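Jomier altera prazo de manutenção dos cestos de lava-louças em cozinhas coletivas 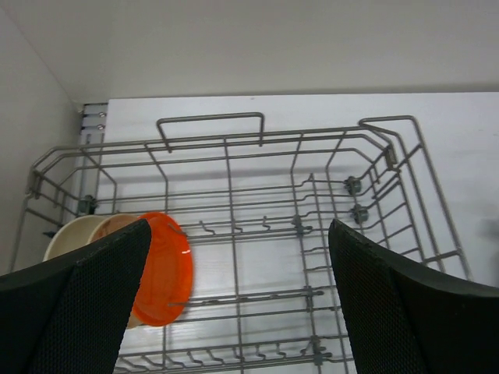 Com que frequência deve ser inspecionado o revestimento de um cesto de lava-louças?

A cada 1.000 ciclos de lavagem, segundo a nova revisão do manual técnico da Jomier, em vigor a partir de junho. O intervalo anterior era definido por tempo de uso, com uma inspeção por semestre, independentemente do número de ciclos.

A mudança afeta as cozinhas coletivas atendidas por contrato na região de Postow, entre refeitórios de empresas, cantinas escolares e duas unidades hospitalares. Os equipamentos domésticos continuam sujeitos ao prazo indicado pelo respectivo fabricante.

De acordo com o texto da revisão, o desgaste do revestimento de náilon ou de vinil depende sobretudo da temperatura do enxágue, da dureza da água e da concentração de detergente alcalino. Uma máquina que opera em três turnos acumula em poucas semanas o número de ciclos que uma cantina escolar atinge em um semestre letivo. O critério por calendário tratava as duas situações da mesma forma.

O levantamento que embasou a alteração reuniu registros de 647 cestos, com 3.239 fichas de inspeção preenchidas pelas equipes de manutenção. As falhas concentraram-se nas extremidades dos pinos e nos pontos de solda entre os arames transversais e a moldura. Nesses locais a camada de revestimento é mais fina e sofre impacto direto da louça durante o carregamento.

"O defeito começa como uma fissura na ponta do pino, difícil de perceber a olho nu. A água entra por baixo do revestimento e a corrosão avança ao longo do arame antes que apareça qualquer mancha", afirma Luminița Toma, engenheira de materiais responsável pela revisão. Segundo ela, a presença de resíduos avermelhados no filtro costuma anteceder a identificação do ponto de origem no cesto.

O procedimento tem quatro etapas. O cesto é retirado da máquina e enxaguado com água sem detergente. Depois de seco, passa por verificação visual sob luz direta, com atenção às pontas e às soldas. Em seguida, o técnico percorre os pinos com uma luva de algodão, que prende nas fissuras. Por fim, o cesto é apoiado em superfície plana para a medição do empeno da moldura, cujo limite é de 4 milímetros na diagonal.

Pontas expostas isoladas podem ser reparadas com capas de reposição ou com resina própria para contato com alimentos, respeitado o tempo de cura indicado na embalagem. O manual veta o uso de esmaltes comuns e de fita adesiva. Cestos com solda rompida ou corrosão na moldura devem ser substituídos. O reparo de solda em campo deixou de ser admitido, inclusive nos modelos de aço inoxidável sem revestimento, que antes constituíam exceção.

A revisão trata também do carregamento. Peças plásticas leves, como tampas e potes, devem ir no cesto superior, afastadas da resistência nos modelos em que esta fica exposta no fundo da cuba. Peças que se soltam durante o ciclo podem bloquear o braço aspersor e reduzir a pressão sobre o restante da carga. Para itens de pequeno diâmetro, recomenda-se tela de retenção.

Outra alteração diz respeito aos roletes. A verificação passa a ser feita na mesma data da inspeção do cesto, com troca dos quatro conjuntos quando um deles apresentar folga. A troca individual, prática corrente até agora, provocava desalinhamento e atrito da moldura contra os trilhos, de acordo com as fichas analisadas.

O controle dos ciclos será feito pelo contador interno da máquina. Nos equipamentos que não dispõem desse recurso, a cozinha deverá anotar as lavagens em planilha fornecida pela Jomier ou instalar o contador externo Truvullow, fixado ao circuito da bomba de drenagem. O módulo registra um ciclo a cada drenagem final e desconsidera as intermediárias. A leitura é local, por visor, sem transmissão de dados.

A distribuição das peças de reposição ficará a cargo da Hoàng, que mantém depósito em Postow. O estoque inicial inclui capas para pinos em dois diâmetros, roletes e cestos completos para os modelos de carregamento frontal. As peças para máquinas de capô serão fornecidas sob encomenda.

Os contratos vigentes não terão reajuste em razão da mudança. Cozinhas que já ultrapassaram o limite de ciclos desde a última verificação terão prioridade na agenda, e as visitas serão marcadas entre 14h e 17h, fora do horário de maior uso das máquinas. A solicitação deve informar o modelo do equipamento, o número de série e a leitura do contador, quando houver.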